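Handthorpe Equipment
Home / Data collection / Hand-held grippers / Wenel pair

Wenel Hand-Held Gripper, Matched Pair

Item no. 1234
Price: on request (we know, we hate it too – see Budgeting, further down)
Availability: built to order
Ships as: two grippers, one carry case, one charger, one printed manual that is better than it needs to be

The Wenel is a gripper you hold yourself. You squeeze it, it closes, and the camera on top watches it happen. Do that several hundred times with several hundred ordinary objects and you have the beginnings of a training set for a robot arm, without first having to own the arm, bolt it down, or explain it to your insurer.

We sell it as a pair because that is how nearly everyone ends up using it. Single units are available for people who are sure. Most of them call back for the other one, and by then it has to be matched at the workshop, with a second shipping charge.

Who buys it

Mainly small labs and product teams who have been told to "look into automation" and given a budget that suggests nobody upstairs has looked into it first. It also suits companies that already have arms and are tired of booking time on them. An operator with a pair of Wenels can work at a kitchen table, a packing bench or a spare desk. The operator needs two hands and some patience, and we stock neither.

What the work looks like

Expect household clutter. Baskets, bottles, boxes and the sort of thing you would find on any table are what customers ask their robots to deal with, so that is what the operators spend their days on. Plan for an ordinary table with chairs pushed back out of the way, and enough slack in the cabling that an elbow can go where it wants.
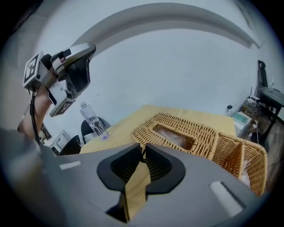
The pair in use at a table with a water bottle and wicker ware. Square marker tags on the far gripper; soft finger pads on the near one.

The soft pads are the part you will replace. They are sold in sets, and they wear according to what you feed them. Paper goods are gentle. Wicker is less gentle. Mahlet Seyoum, who runs our repair bench, keeps a drawer of returned pads sorted by what killed them, and will advise on quantities if you tell her what you plan to pick up. Please tell her the truth. "General objects" has meant gravel before.

Marker tags come fitted. Wipe them with a dry cloth and leave the solvent in the cupboard. A scuffed tag will still look fine to you and will not look fine to the software, and you will find this out at the end of the session.

In the box

Gripper units, left and right
Soft finger pads, fitted, plus 3 spare sets
Replacement marker tags, one sheet
Cable set
Charger and carry case
Manual (English)

Not in the box

Computer
Storage (buy more than you think, then look at what you bought and buy it again)
Table
Objects
Anyone to hold it

Budgeting

The grippers are seldom the expensive part. The line that surprises people is operator time, followed by the time of whoever has to go through the recordings afterward and throw out the bad ones. Apostolos Galanis in our sales office has a planning sheet that he will send to anyone who asks, and it starts with those two lines on purpose. The hardware sits near the bottom, which he admits is an odd way to sell hardware.

For a first project we suggest planning on 700 usable demonstrations of one task. Usable is the word to watch. New operators drop things, block the camera with a sleeve, or get bored and start picking up the bottle by its cap to see if it can be done. Put a week of practice in the plan and don't count any of it.

Pads and cables should go in as running costs. Finance departments like to see them filed under capital, where they get approved once and then never again, and we get a sad email in August.

Quotes are priced by pair, pad supply and support level. That is the whole reason there is no number at the top of the page. Ask and you'll have one the same day, from a person, with no webinar attached.

Rent first?

You can. The minimum rental is 7 days and half the fee comes off the price if you buy. Fuad Lemma handles rentals and will want to know your ship-to address, your return date, and whether you have a loading dock, though the case is small enough to carry under one arm. The form asks. We have tried to change the form.

Compatibility

Recordings can be read by the Vinitz desktop tools, version 3 and later. Salminen mounts fit with the adapter plate, sold separately. If your arm uses something else, send us a drawing before ordering. A photo of the drawing is fine, but a description of the drawing over the phone has gone badly.

Customer notes

"Set up before lunch. Spent the afternoon arguing about which tissue box was representative." – Mitiku Shiferaw

"Good grippers. Buy the extra pads. I did not buy the extra pads." – Tullio Melis

Warranty and returns

Twelve months on the gripper body and electronics. Pads and tags are consumables and are not covered. Unused pairs may be returned in the original case within 30 days. Cases returned with the wrong grippers in them will be held until somebody claims them.

Page last revised March 2018

Request a quote | Request the planning sheet | Spare pads and tags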